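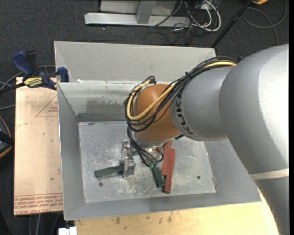 Nuttall Opens Applications for Four-Year Manufacturing Apprenticeship Program

Sunday, February 28, 2021 – Nuttall, the regional workforce foundation, today opened applications for a paid apprenticeship program that will place young adults and career changers with manufacturing employers across the three-county area. The program, named Promeo, combines full-time work with evening and day-release classes and leads to a journeyworker certificate at the end of the fourth year.

Promeo will be delivered with two founding employers: Zekley, a maker of pumps and valves, and Nanura, which produces molded parts for medical and laboratory suppliers. Further employers are in discussion with the foundation and will be announced as agreements are signed.

Apprentices will be hired directly by the participating companies and will receive wages and benefits from their first day. Tuition, books, safety footwear and one set of hand tools will be paid for by the foundation. No apprentice will be asked to repay training costs if he or she leaves the program before completion.

"Employers in this region have told us for years that they cannot fill skilled positions, and families have told us that they do not know how a person gets into one," said Annick Riviere, president of Nuttall. "Promeo gives both groups a single place to start. An applicant fills out one form, sits one assessment and is considered by every company in the program."

Program structure

The first year is shared by all apprentices and covers shop mathematics, blueprint reading, measurement, workplace safety and basic electrical theory. Apprentices will spend 4 days a week at their employer and one day in class. At the end of the first year they will choose among three tracks: machining, industrial maintenance and quality inspection.

Each apprentice will complete 2,000 hours of supervised work per year. Hours will be recorded in a logbook signed weekly by a mentor at the company and reviewed each quarter by a training coordinator from the foundation. Wages rise at the start of each program year, provided that the hours and coursework for the previous year have been completed.

Classes will be held in the foundation's training center on Harbor Road, where Room 404 has been refitted as a measurement laboratory. Until public health guidance allows full classes to return, lectures will be held online and laboratory sessions will be limited to small groups. Apprentices without a reliable internet connection at home may borrow a laptop and mobile hotspot from the foundation for the duration of their coursework.

Sushil Bisht, director of training, said the curriculum was written with supervisors from both founding employers over the past year.

"We asked supervisors to list what a new hire needs to know in the first month, the first year and after that," Bisht said. "Some of the answers surprised us. Reading a tolerance correctly was near the top of every list, and so was writing a clear note for the next shift. There is now a full unit on shift handover, with graded written work."

Credit toward a degree

Coursework completed through Promeo may be transferred toward an associate degree at participating colleges, subject to each college's own admission rules. Coordinators will meet with apprentices during their second year to explain the transfer process. Apprentices are under no obligation to pursue a degree, and doing so will not affect their standing in the program.

Applicants who have completed relevant high school career courses, military training or previous employment in a related trade may request credit for prior learning. Requests will be decided before the start of the program year and may shorten the total length of the apprenticeship by up to 12 months.

Employer commitments

Under the program agreement, each employer will name a mentor for every apprentice it hires. Mentors must have worked in the relevant trade for at least five years and will attend a short course on instruction and feedback before the first apprentices arrive. Employers also agree to rotate apprentices through several departments during the first two years.

"A person who has worked in only one corner of the plant does not see where the part came from or where it goes next," said Mervyn Stockdale, vice president of operations at Zekley. "Rotation costs us some output in the short term. We have accepted that, and our department heads have built it into their schedules."

Nanura will offer second-shift as well as first-shift placements. Lacey Ellwood, head of human resources at Nanura, said the company hopes to hear from applicants who have not previously considered manufacturing.

"We have hired good inspectors who came from restaurants, child care and retail," Ellwood said. "They were careful people who noticed things. We would encourage anyone who recognizes themselves in that description to apply, whether or not they have set foot in a plant before."

Funding

The program is supported by employer contributions and by a grant from the foundation's endowment. An additional hardship fund has been set aside for apprentices who face unexpected costs such as car repairs or a gap in child care. Grants from the fund are limited to $800 per person in any program year and do not have to be repaid.

How to apply

Applicants must be at least 18 years old by the first day of employment and must hold a high school diploma or equivalent. Applications are available online and in printed form at the front desk of the training center. The form may also be completed by telephone with the help of a foundation staff member. Interpretation is available on request.

The assessment covers arithmetic, reading and simple spatial reasoning. Practice materials are free and may be requested with the application form. Applicants who need testing accommodations should note this on the form.

An online information session for applicants and families will be held in April. Representatives of both employers will take questions, and a recording will be made available afterward.

About Nuttall

Nuttall is an independent nonprofit foundation that supports job training, adult education and career guidance. It operates the Harbor Road training center and awards grants to local schools and community organizations.

Media contact

Ryan Birkett
Communications Manager, Nuttall
Interviews with foundation staff and participating employers may be arranged through the communications office during business hours.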